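New tables in at Lallo community workroom

14/05/2023. The refit at Lallo is nearly done. Old benches out, white tables in, pushed up close to the wall so theres more floor for the evening groups. Order went through Mayrhofer, 4 tables in all. Sewing group gets first use, repair cafe after that.

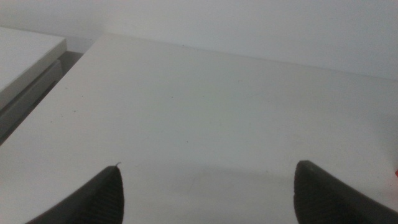
White will show every crumb and pencil mark, according to Nesrin Yüksel, who would have picked gray but likes the extra floor space and wants a cloth and spray kept by the door.

Shelving still to come, hopefully by September. Sign-up sheet for for table slots is at the front desk, 2 hours max per booking.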